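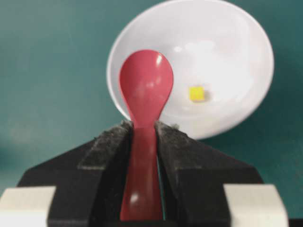 红色塑料勺,树莓红那一把,勺面很亮

Julico 彩色塑料勺用了一个多月,聊聊这把我天天抢着用的红勺子

发布于 2022年10月29日 星期六

先交代一下,这套勺子是我自己花钱买的,59 块,一套六把,六个颜色,没有任何人给我寄样品(倒是很想有人给我寄,厨房小东西的博主做了这么久,收到过的样品只有一包吸管刷)。买的时候是九月,当时家里那批旧勺子已经七零八落,最后凑一桌饭要用到冰淇淋店的小木勺,我妈来吃饭,喝汤喝得直皱眉,第二天我就下单了。

六个颜色我就不一一报了,今天主要讲红的。商家页面上管它叫“浆果红”,我觉得更像树莓酱兑了一点点牛奶,红得没有那么冲,稍微有点闷,放在白碗里特别好看。页面图上拍得偏艳,收到的时候我还愣了一下,然后越看越喜欢。要是你冲着正红去的,想配过年的那套碗,那可能会有点失望,提前说一声。

为什么买塑料的

我知道一定有人要问。家里有不锈钢勺,有陶瓷汤勺,干嘛还买塑料的?

原因挺杂的。一个是我牙齿敏感,冬天不锈钢勺子碰到门牙那一下,整个人都会缩起来,吃冰的更不行。一个是我早上有边吃边看手机的坏习惯,勺子往碗里一扔,金属碰瓷碗那个“当啷”,我家那位还在睡觉,结果就是被骂。还有一个,我外甥女周末会来,三岁半,目前的爱好是拿勺子敲所有东西,桌子、碗、猫的饭盆、我的膝盖。敲膝盖的时候你就会非常感激它是塑料的。

陶瓷勺我也爱,可是我手滑啊!今年已经摔了三把,其中一把还是旅行背回来的。

下单之前我把评论翻了个遍,1,351 条,我当然没有全看完,就挑着带“用了一个月”“追评”这种字眼的看。好评大多是“颜色好看”“孩子喜欢”,差评里出现最多的是“比想象的小”和“吃咖喱会变色”。这两条后面我都会讲到,因为都让我碰上了。

拿在手里的感觉

轻,非常轻。第一次拿起来甚至觉得有点不踏实,像拿了个玩具。不过用两天就习惯了,现在回头拿家里那把 Rivas 的不锈钢饭勺,反而觉得沉得离谱,吃个粥像在健身。

勺头是椭圆的,前面圆圆的,挺宽,往后慢慢收成一个细脖子,过了脖子,柄又稍微宽出来一点,扁扁的。这个脖子细的地方我一开始很担心,心想挖个硬一点的东西不得从这里断掉?所以到货当天晚上我就拿冻得半硬的芒果冰沙试了,用力撬的时候柄会弯,能明显看到它弯,松手又弹回来。后面我还挖过红薯泥、隔夜的冷米饭、一整罐见底的花生酱,到今天都没断,也没有看到那种发白的折痕。但我要说清楚,刚从冷冻室拿出来的、硬得像砖头的冰淇淋,请不要用它挖。我试了一下就停了,那个弯的角度让我心里发毛。放室温缓一会儿再挖,或者老老实实用金属的。

柄扁扁的这一点我很喜欢,大拇指压上去刚好有个平面,不会在手里打转。我有一把 Huvus 的硅胶勺,柄是圆滚滚的,网上夸它握感好,可我手上只要沾一点油它就转,舀着舀着勺子翻个身,汤就浇桌上了。红勺没有这个毛病。

表面是亮面的,很光滑,灯下会反出一道白白的光。这个质感见仁见智吧,我朋友 Aaliyah Chan 喜欢磨砂的,她说亮面一看就便宜(谢谢啊)。我倒觉得亮面有亮面的好,酸奶、米糊、蜂蜜,水一冲就掉,磨砂的那种总觉得摸着还有一层。坏处是指纹和水渍明显,晾干以后会留一点白印子,我们这边水又硬,要好看就得拿布擦一下。我通常不擦。

吃东西到底好不好用

这部分我写细一点,毕竟买勺子就是为了吃。

喝粥:满分。我早上基本是小米粥或者燕麦,刚煮好很烫,以前用不锈钢勺,勺子本身也跟着烫嘴,现在粥还是烫的,可是勺子碰到嘴唇没有那么吓人。不过这也有个副作用,就是会骗人!嘴唇没有感觉到烫,一大口就进去了,然后舌头遭殃。我上当过不止一回,现在学乖了,先吹。

吃酸奶:满分。我买的是那种 210 克一杯的,杯口不大,杯底有一圈凹进去的边。勺头宽度刚好进得去,前端圆,贴着杯壁刮一圈很干净。最底下那圈凹边还是刮不到,这个要怪杯子。

喝汤:七分。它浅,比中式的汤勺浅很多,一勺下去没多少,番茄蛋汤那种要连汤带料一起喝的,得舀好多次才过瘾。评论说的“比想象的小”应该就是指这个。说它小呢,我觉得长宽还可以,主要是浅。我家那位饭量大,用了一顿就换回陶瓷勺了,原话是“喝不到东西”。要是家里主要喝汤,我不太推荐拿这套当主力。

吃炒饭、盖饭:九分。扣的一分是遇到大块的土豆和肉,想用勺子边切开会比较费劲,勺边是圆钝的,不像金属勺边那么利。软烂的没问题,比如炖了很久的萝卜,一压就开。

吃西瓜:我本来很期待,毕竟夏天尾巴嘛,九月还买得到不错的瓜。结果一般。半个西瓜抱着挖,前几勺在中心还行,越往边上瓜肉越紧,勺子会弯,要很小心地转着挖,挖出来的也不是那种漂亮的圆球。抱着西瓜看剧的快乐至少打了个八折。

吃猕猴桃:对半切开挖着吃,勺头对猕猴桃来说太宽了,会把皮撑破。换小茶匙吧。

吃布丁、豆花:非常舒服,薄薄一片滑进去,切面很整齐。我最近迷上在家点豆花,周末做一大锅,浇红糖姜汁,端着碗站在窗边就吃完了。

舀蜂蜜:可以,而且拉丝的时候转一转柄就断了,扁柄转起来没有想象中难。舀完要泡一下再洗。

拌沙拉酱、调蘸料:这个是意外收获。以前在玻璃碗里搅东西我最怕那种金属刮玻璃的声音,听了头皮发麻,现在一点都没有。芝麻酱加水澥开,要搅很久很久,红勺比筷子好用多了。

冲泡奶粉、藕粉:藕粉要一直快速搅,它轻,手腕不累。但藕粉变稠以后阻力很大,脖子那里又开始弯,我就换筷子了。

不沾锅上能不能用?我查了一下商家页面,只写了可以盛热食,没有说能碰锅,所以我没有拿它在炉子上翻东西,你们也别。盛出来以后用就行了。我那口 900 毫升的小奶锅,煮完麦片我喜欢直接端着锅吃(懒得洗碗的人举手),关火之后等一会儿,再拿它从锅里舀,目前没看到勺头有变形。但要是锅还在冒大泡你就伸进去,那我可不负责。

关于变色

好,讲到差评里的第二条。吃咖喱会不会变色?

浅色的会。同一套里有一把奶黄色的,我吃了一次咖喱牛腩,忘在碗里泡到第二天早上,捞出来已经是另一种黄了,边缘那圈特别明显。小苏打泡过,太阳底下也晒过,淡了一点,回不去了。红的这把同样待遇,因为本来颜色就深,我横看竖看看不出区别。所以我家现在形成了一个不成文的规矩,咖喱、麻辣烫、红油抄手,统统用红的。番茄酱更不用说了,掉上去都找不着。

这也是红勺变成我最爱的原因之一吧,它不挑食。我家那位后来也发现了,于是出现了一套六把、两个人天天抢一把的荒唐局面。谁先开抽屉谁拿到。上礼拜我还把它藏进了放保鲜袋的那一格,第二天自己忘了,翻箱倒柜找了一早上。

味道方面,刚拆的时候有一点点塑料味,不刺鼻,热水加洗洁精洗了两遍,晾了一夜就没有了。吃过大蒜和韭菜以后会残留一点味道,凑近闻得到,正常吃东西感觉不出来。介意的人可以把甜的咸的分开用,我是不介意啦,我连砧板都只有一块。

怎么洗

我手洗多。温水,海绵软的那面,一抹就干净。千万别用钢丝球,我拿那把绿的做了个牺牲,轻轻刷了两下,亮面就花了,对着光全是细细的圈。海绵绿色的粗糙那面也别用。

洗碗机也进过,放上层,标准程序,颜色没有变化。唯一的问题是太轻了,水一冲会在里面翻跟头,开门的时候有一把躺在最底下的喷淋臂旁边,吓我一跳,万一卡住就麻烦了。后来我把它们插在筷子笼里,柄朝下,旁边塞几根筷子挤着,就老实了。六把混在一起插的话,注意别让勺头叠勺头,叠住的那一面洗不干净。

晾干也是同样的道理。这几把勺子叠在一起特别服帖,收纳是优点,可是湿着叠就会吸住,中间一层水半天不干。我一般立着晾,勺头朝上,水顺着柄流下去。柄那头落在沥水杯底,杯底记得勤倒水。

跟我家其他勺子比一比

Rivas 的不锈钢饭勺:结实,能挖冰,能切肉,用十年大概也还是那样。重,冰牙,吵。我现在只有吃冰淇淋和煎饺蘸醋的时候才拿它,后面这个没什么道理,就是习惯。

Huvus 的硅胶勺:软,给小朋友用很合适,掉地上一点声音都没有。缺点前面讲过,柄会转。而且特别吸灰和毛,养猫的家庭慎入,每次用之前都要冲。

Fomeren 的仿瓷汤勺:深,喝汤真的香,在厚实感这一块完胜。可是勺边有点厚,喝到最后总有一点汤从嘴角跑掉。也不知道是我嘴的问题还是勺的问题。

Julico 这套:轻、安静、颜色好看,什么都能应付一下,喝汤和挖硬东西弱一些。价钱也最让人没有心理负担,丢一把不心疼(丢红的会心疼)。

我把它借给 Begoñe Bustamante 用过一个礼拜,她在公司带饭,包里总要放一把勺子,以前用金属的,走路叮叮当当,开会的时候从包里掏笔都要小心翼翼。她的反馈是:好用,安静,但是没有配盒子,直接丢包里不卫生,裹纸巾又老忘记换。这个我同意,要是能配个简单的小套子就好了,多收几块钱我也愿意。她现在用的是以前装牙刷的旅行盒,勺头宽,盖子盖不严,拿橡皮筋绑着,丑归丑,天天带。那把蓝的我就送她了,没好意思要回来。

几个小毛病

柄的边上有一条很细的线,应该是模具合在一起的地方,我收到的六把里,紫的那把摸着最明显,手指来回刮会觉得有点刺。我拿指甲锉轻轻磨了几下就好了。红的这把摸着没什么感觉。如果是给小朋友用,到手先摸一圈吧,尤其是勺头边缘。

包装很简陋,一个透明袋子,六把叠着,外面一层气泡纸。没破没裂,就是拿来送礼会有点寒酸。我本来想多买一套送搬新家的朋友,看到包装就算了,改送了锅垫。

另外就是不能单买颜色。我问过客服能不能只买红的,客服回了一个抱歉的表情,说暂时没有这个选项,会跟仓库反映。已经过去好些天了,页面上还是只有套装。要是有人跟我一样是红勺派,我们可以拼一下,你要奶黄和紫的,我拿红的,怎么样?

还有一点算不上毛病,就是冬天静电。塑料嘛,干燥的时候从抽屉里拿出来,偶尔会吸着一小片保鲜膜或者一根猫毛,冲一下就好。

小朋友试用报告

外甥女对颜色有非常明确的立场,第一次来就指着红的说“这个是我的”,所以抢勺子的人其实一到周末就变成三个。她吃蛋羹用这把,勺头对她的嘴来说偏大,要侧着一点点抿,吃得满下巴都是。再小一点的孩子我觉得还是买专门的儿童勺比较好,别省这个钱。

但她拿它玩得很开心。舀豆子,从一个碗运到另一个碗,红豆舀得满满一勺,走到一半全撒了,再从头来,能安静玩半集动画片那么久。之前用金属勺舀豆子,隔壁房间都听得见。沙坑也带去过一次,回来洗干净发现勺底多了几道细划痕,迎着光能看到,摸着还是滑的。后来我就规定沙坑用绿的,反正那把已经被我刷花了。

值不值得买

看你怎么吃饭。早餐喝粥、酸奶杯、下午挖个布丁,牙齿怕冰怕硬的,家里有人睡懒觉的,我觉得可以买,这个价格买六把,平时用着挺开心。家里顿顿有汤,或者夏天靠半个西瓜续命的,那它当不了唯一的一把,旁边还得留一把深的、一把硬的。

给个分吧,满分十分,整套我给七分半,单独这把红的给九分。扣掉的那一分是浅,要是勺头能再深一点点,番茄蛋汤我也交给它了。

最后补充几个大家在上一篇底下问过的:

能不能进微波炉?页面没写可以,我就没放过。热饭之前记得把勺子拿出来,我家那位忘过一回,被我在转起来之前抢救了。

会不会越用越暗?我手上这把用到现在还是亮的,就是勺底有沙坑留下的那几道。等用满半年我再回来更新,到时候要是断了也会写。

和咖啡杯配不配?柄搭在马克杯沿上会滑进去,矮一点的杯子可以。拿铁用它搅没问题,搅完别含着勺子打字,我的键盘已经付出代价了。

下一篇想写沥水杯,我买了三个都不满意,有好用的请在评论里砸给我!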